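Cladmont washroom drawer – sorting gallery

Contents of the top drawer at the Cladmont flat, laid out before sorting in June. The drawer is 268 mm wide inside and 75 mm deep, which limits the choice of tray. Notes by Marthinus Cele.

1. Mixed contents on the table

Cotton pads and cotton balls stay in their clear bags. The black folding knives go to the tool box in the hall – they have no place in a washroom drawer.

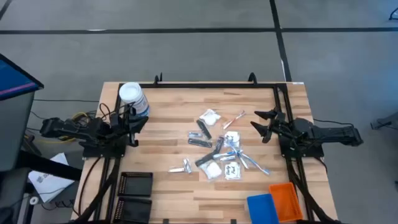 Three silver nail clippers, toothbrushes with red and white or blue and white handles, and the wipes in their white canister. Mesh trays in black, an orange mesh basket and a blue plastic tray are set out at the near side.

2. Allocation

Black mesh: clippers and other metal items.
Blue tray: toothbrushes, all heads facing the same way.
Orange basket: cotton goods, bags folded shut.
The wipes canister is too tall for the drawer and stands on the shelf, 200 mm clear of the basin.

Next gallery: Budotero, hall cupboard.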